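4.2 What stays on a shared table

Participants in the Mornberg office told us, almost to a person, that the large wooden table belonged to everyone. In practice it belonged to whatever had been put down on it last. Of the 502 items in our log, 152 had no owner willing to come forward, and small comforts outnumbered anything a manager would call equipment. Portable fans did especially well. They arrived with the first warm week and were still being moved aside in July - moved, that is, by people who needed the space and borrowed the breeze while they were at it.

Stationery behaved differently. A closed notebook or a folder held a place at the table longer than a coat did, and 32 of those we logged were never opened during an observation period. Paul and Lyimo, coding separately, both arrived at the label "paper flag," which we have kept over the objections of the third author. Plants were left out of the count altogether, on the grounds that they have no plans to leave. Figure 3 shows the fan, the most contested item of its session.
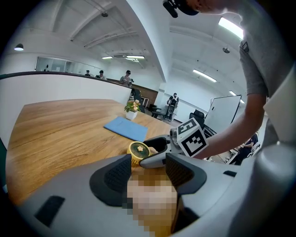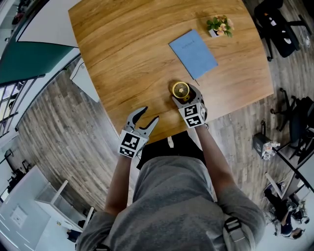

Figure 3. A small yellow fan at the shared wooden table, with a blue item of stationery also on the tabletop (both views).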